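# Apprendre à un bras robotisé à ouvrir un micro-ondes (sans le pousser par terre)

23 avril 2018

On m'avait promis que la robotique à domicile commencerait par les lasers. Elle commence par un bouton d'ouverture de porte. Ce tutoriel couvre la partie la moins glorieuse du montage : amener une pince au bout d'un bras jusqu'à un bouton mécanique, appuyer dessus, repartir. Comptez un week-end si vous avez déjà un bras qui bouge, davantage si le vôtre se contente de vibrer avec conviction.

## Ce qu'il faut

- Un bras de table à six axes. Le mien est un Brundska d'occasion, monté à l'atelier partagé de Savton.
- Une pince parallèle noire, entraînée par un servo, avec un doigt de chaque côté.
- Une petite caméra fixée au poignet, tournée vers les doigts.
- Une carte de commande Andix et son alimentation. Pas celle du vieux routeur, même si la fiche rentre.
- Un plan de travail dégagé et un tissu blanc à tendre derrière.
- Un micro-ondes dont la porte s'ouvre avec un bouton-poussoir. Les modèles à poignée relèvent d'un autre tutoriel, que j'écrirai quand j'aurai récupéré de celui-ci.
- Du tapis antidérapant, une clé Allen, du ruban de masquage, de la patience en quantité industrielle.

## 1. Caler l'appareil

Débranchez le micro-ondes avant de le déplacer, posez-le sur la table et glissez du tapis antidérapant sous les pieds. Un micro-ondes vide pèse moins lourd qu'on ne le croit, et un bras mal réglé pousse plus fort qu'on ne le croit. La rencontre des deux m'a coûté une soirée et un angle de carrosserie.

Marquez l'emplacement au ruban sur la table. Si l'appareil glisse, vous le verrez tout de suite, au lieu de passer une heure à soupçonner votre code.

## 2. Installer le fond

Tendez le tissu blanc derrière l'appareil et laissez-le descendre jusqu'à la table. Quelques plis ne gênent pas la détection. En revanche, l'étagère de l'atelier, avec ses pots de peinture et ses câbles orphelins, la gênait énormément : mon premier script avait localisé le bouton d'ouverture sur un couvercle de confiture.

Évitez la lampe posée juste en face. La vitre de la porte est sombre et brillante, elle renvoie volontiers le reflet de tout ce qui passe, y compris le vôtre à deux heures du matin.

## 3. Monter et vérifier la pince

Serrez les vis des biellettes jusqu'à supprimer le jeu, puis revenez d'un rien en arrière. Les doigts doivent s'écarter et se rapprocher sans accrocher. S'ils grincent, c'est trop serré. S'ils claquent, c'est trop lâche. S'ils ne font rien, regardez si l'alimentation est branchée, et n'en parlez à personne.

Sur ma carte, le servo de la pince répond au canal 2. Faites plusieurs cycles d'ouverture et de fermeture à vide, loin de tout objet auquel vous tenez.

## 4. Trouver la position d'approche

On ne vise pas le bouton directement. On amène d'abord la pince à une position d'approche, en avant de la façade et légèrement plus bas, d'où la caméra garde à la fois le bandeau de commande et les doigts en vue. Passez le bras en mode manuel, déplacez-le à petite vitesse et enregistrez la pose quand les deux sont bien visibles.
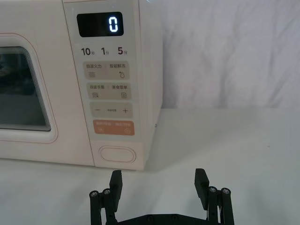
*Position d'approche vue du poignet : pince ouverte, bouton ovale juste au-dessus du doigt gauche.*

Repérez bien le bouton d'ouverture, en bas du bandeau. Il est de la même couleur que la carrosserie, délimité par une simple rainure, ce qui témoigne d'un goût très sûr et d'un mépris total pour la vision par ordinateur. La détection par couleur est donc exclue. J'ai pris la touche orangée située plus haut comme point de repère, elle se détache nettement du crème, et je calcule la position du bouton par décalage vers le bas.

Ne vous laissez pas tenter par les raccourcis de durée imprimés sous l'afficheur (10秒, 1分, 5分, soit dix secondes, une minute et cinq minutes). Ce sont de bons repères visuels secondaires, mais le bras n'a aucune raison d'y toucher pour l'instant.

## 5. Régler l'appui

Dans la configuration, trois valeurs comptent :

```
pince_canal: 2
course_appui: 62
delai_retour: 4000
```

La course est en pas moteur, le délai en millisecondes. Partez d'une course bien plus courte et augmentez-la petit à petit, jusqu'à entendre le déclic de la porte. Chez moi, c'est 62. Chez vous, ce sera autre chose, et recopier ma valeur sans réfléchir est une excellente façon de faire connaissance avec l'angle de carrosserie mentionné plus haut.

Fermez la pince avant d'appuyer. Deux doigts joints se comportent comme un seul doigt raisonnablement rigide. Un doigt isolé fléchit, glisse sur la façade et finit sa course sur une touche de cuisson.

Le délai de retour peut monter jusqu'à 4000 – au-delà, la bibliothèque Srisuk que j'utilise considère que le bras est mort et coupe les moteurs. Le bras tombe alors avec beaucoup de dignité sur ce qui se trouve dessous.

## 6. Écrire la séquence

L'ordre qui a fini par me convenir :

1. Aller à la position d'approche, pince ouverte.
2. Chercher la touche orangée et calculer le décalage.
3. Fermer la pince.
4. Monter à hauteur du bouton, sans avancer.
5. Avancer de la course d'appui.
6. Reculer tout droit, puis s'écarter du côté opposé aux charnières.

L'étape 6 mérite qu'on s'y arrête. La porte s'ouvre vers l'avant, donc vers le bras. Ma première version attendait poliment sur place pour admirer le résultat, et la porte lui arrivait dessus. Essayez d'abord la séquence complète à vitesse réduite, appareil débranché, une main sur l'arrêt d'urgence.

## Si ça ne marche pas

**Erreur 3242 au démarrage.** La carte ne trouve pas la caméra. Débranchez, rebranchez, changez de port USB. La documentation parle d'un « conflit de ressources », formule élégante pour dire la même chose.

**Le bras appuie trop à droite.** Refaites l'étalonnage de la caméra. Si quelqu'un a desserré son support pour emprunter une vis, l'étalonnage ne vaut plus rien.

**Le déclic se fait entendre mais la porte reste fermée.** Le doigt la retient. Accélérez le recul ou raccourcissez la course.

**Tout fonctionne le soir et plus rien le matin.** C'est la fenêtre. Tirez le rideau, ou passez à une exposition fixe.

La fermeture de la porte demande un autre mouvement, plus large, avec le plat des doigts. J'en suis à la troisième version et l'appareil recule encore un peu sur son tapis.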